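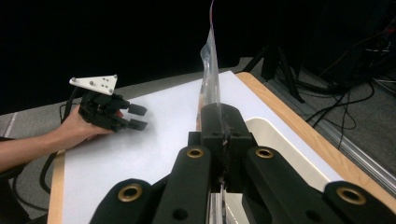 十月的安全通报，我们写一件夹爪衬垫脱落的事情。事情发生在Tomoana工作间的包装袋采集台，没有人受伤，设备的损失也很小。但是过程里有几个地方做得不好，所以我请编辑给我多一点篇幅。先说明工作的内容：操作员用手持夹爪夹取透明塑料袋，把每一次动作录下来，以后给Forklow项目训练机械臂使用。这种袋子又薄又滑，容易起皱，夹住袋子底部的时候，袋身可以高高地立起来，挡住夹爪前面的很大一部分视野。两个人常常在同一张白色台面上一起工作，各拿一把夹爪，另一把夹爪后面的黑色电缆就从台边垂下去。所以在这个工位，眼睛不能代替检查，这一点请大家先记住。

经过

星期二下午，Wing-yan Yang在做袋子的夹取和放下。她后来在记录里写，袋子有几次没有按照她的意思松开，夹爪已经打开了，袋子还跟着左边的手指走。她开始以为是静电。塑料袋有静电是平常的事，我们都遇到过，所以她没有停，继续做完了这一组。

下一组开始以后，袋子又被带走一次，她把夹爪放低，离开袋子，仔细看了两个手指的内侧。右边的手指是好的，表面平，只有轻微的擦痕。左边手指的衬垫已经撕破，一条一条地挂在那里，最下面还有一根细的须垂下来。她马上喊停，然后叫我过去。

我到的时候，录制还没有关。这是第一个做得不好的地方：喊停以后，应该先关录制，再讨论。我们两个人说了三分钟的话，全部录进去了，后来要花时间剪掉。
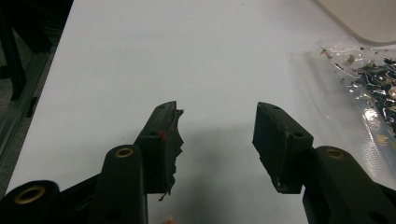 原因

我们还不能完全确定。把夹爪拆下来以后，Hatulero的维护同事看了衬垫，他的意见是胶层先从边上翘起来，然后袋子的封边反复钩住翘起的地方，把它一点一点撕开。这个解释和Wing-yan的记录是符合的。不过我要诚实地写，我们没有这个衬垫换上以后每一天的照片，所以翘边是从哪一天开始的，现在说不出来。

另外有一个情况。这对手指已经做了2000次以上的夹取，而维护表上写的更换间隔是按照硬纸盒定的。硬纸盒的面是平的，对衬垫的拉力比较小。我们从纸盒换到塑料袋的时候，换了任务说明，换了台面的布置，但是维护表没有跟着改。负责改表的人是我，这个遗漏也是我的。

为什么算安全事件

有同事问我，一块小小的衬垫破了，为什么要写通报。我的理由有两个。

第一，衬垫破了以后，夹持力的分布就不一样。袋子里面装的是碎料，如果在提起来的时候滑掉，碎片会撒到台面和地上，地上还有电缆，人去捡的时候容易绊倒。这次没有发生，可是条件是具备的。

第二，数据。袋子粘在破的衬垫上，夹爪打开了，东西却没有放下，这样的片段如果没有标记，机械臂就会学到错误的放下动作。Flalton那边的机械臂旁边是有人走动的，一个东西应该放下却没有放下，对旁边的人来说是不能预料的情况。

已经做的事

左右两个手指的衬垫都换了新的。右边虽然没有坏，我们还是一起换，让两边的摩擦接近。旧的衬垫装进小袋子，写了标签，放在维护柜的上层，需要看的同事可以来找我。

当天的片段全部暂停使用。Wing-yan和我从最后一段往前看，凡是左边手指的衬垫有翘起或者看不清楚的，都先放在一边，不进入训练。这个工作还没有做完，预计下一期可以报告结果。

从现在开始的要求

每一组开始以前，打开夹爪，看两个手指的内侧，用指腹轻轻摸衬垫的四个边。手要从侧面伸进去，另一只手不要碰扳机。

做塑料袋的任务，每50次夹取停下来再看一次。纸盒任务的间隔暂时不变。

袋子没有按照意思松开，连续出现2次，就停。请不要自己判断是静电还是别的原因，先停，先看，再决定。

停下来以后的顺序是：关录制，放下夹爪，叫当班的人。换衬垫由维护同事来做，操作员不要用胶带临时固定。以前有人这样做过，胶带的残胶让问题更加难找。

在记录表里，“夹爪状态”一栏以前可以空着，现在不可以空。如果一切正常，请写“正常”两个字。

还想说的话

Wing-yan写记录写得很清楚，袋子哪一次被带走，当时她怎么想，都写了，包括她想错的部分。没有这份记录，我们现在只知道衬垫坏了，别的都要猜。我希望大家也这样写，写错了想法没有关系。

新的维护表我正在改，改好以后会贴在工作间门边，旧的那一张请不要再用。如果你在别的工位也看到衬垫翘边，哪怕很小，请告诉我或者直接告诉维护同事。

Firdevs Özkan
采集现场安全联系人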